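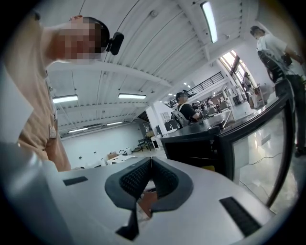
FOR IMMEDIATE RELEASE
6/10/25

Wundeck launches Turkach, the 60-second back break for people who work bent over

Hello, Marijke Desmet from Wundeck here, and I've got some news I've been itching to share! From today, any workplace can sign up for Turkach, our new programme of very short movement breaks for people who spend their shift leaning over something. Benches, sinks, sewing machines, flower buckets, other people's teeth. If your job has you folded forward for most of the day, we made it with you in mind.

I should say where I'm coming from. Before I started Wundeck I did eleven years in a picture framing workshop, and by the end I could tell you what time it was by which bit of my back was aching. Lower left meant lunch. I tried the lunchtime yoga, I tried the expensive chair (I never sat in it, I was always standing at the bench) and I tried a wall poster with a cartoon spine on it. The yoga was lovely, but it meant changing my clothes and missing my sandwich, so I managed three weeks.

Turkach is a lot smaller than that. Each break lasts 60 seconds. You stay where you are, you keep your shoes on and you don't need a mat. There are two breaks an hour, and each one is a mix of standing tall, reaching, turning and having a good look at something far away. A soft chime lets everybody know it's time, and if you're in the middle of something fiddly you just finish it and do your minute afterwards. We don't track who joins in and we never will.

We tried it out first with our friends at Wustico, who repair and recover furniture, and with the Ruangrit group of bakeries and kitchens. Between them, 288 people gave it a go over the summer, and we asked them to be as rude as they liked on the feedback forms. They took us at our word! The first chime was compared to a lorry reversing, so that went. The bakers wanted a version they could do with floury hands held away from their clothes, and we wrote one. The upholsterers asked for more for the wrists and thumbs, which I'd have thought of myself if I'd been paying attention.

By the end of September we had 1,468 comments to read, and I've read every one, mostly on the train. Plenty of people told us they liked having a proper reason to stand up straight. Others said the breaks felt daft for the first few days and then became part of the furniture. Some people didn't get on with it at all, usually because their work comes in rushes and a timer doesn't suit that, so there's now a setting where the team calls its own breaks and the chime stays off.
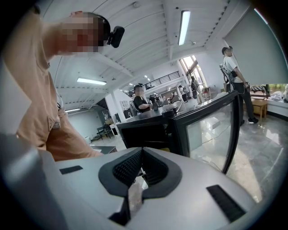

Leaning in close: bending forward is the habit Turkach breaks are built around.

I do want to be clear about what we're offering. Turkach isn't medical treatment, and if your back is properly hurting please go and see your GP or a physio. We're also not telling anybody that bending is bad. Bodies bend, and I'd have been a pretty useless framer if mine hadn't. It's the staying there for an hour without noticing that we'd like to chip away at.

What you get when you sign up is a little box with the chime in it, a set of printed cards (big type, plain drawings, wipe-clean) and a visit from one of our team to run the first session with you. There are seated versions of every movement, and versions for anyone who finds it hard to lift their arms above their shoulders. We can come early or late to fit around shifts, and I'm doing quite a few of the first visits myself — partly because I'm nosy and love seeing other people's workshops.

We've tried to keep the paperwork short too. There's one form, it fits on one page, and you can leave whenever you like and keep the cards. Small places with only a couple of staff are very welcome. If you share a building with other businesses, you can share a box between you and split the cost.

Next on our list is a set of cards for people who work outdoors, gardeners and bricklayers especially, and we'd love to hear from a few who'd be willing to test the early drafts and tell us what's wrong with them. Rude feedback forms will be provided.

To book a first visit, ask for a sample set of cards or arrange a chat with me, get in touch with the Wundeck press desk. I'm happy to talk to local papers, trade magazines and radio, and I can bring the chime along if you'd like to hear it.

About Wundeck
Wundeck makes simple movement programmes for workplaces. It was founded by Marijke Desmet, a former picture framer, who still runs it day to day.

ENDS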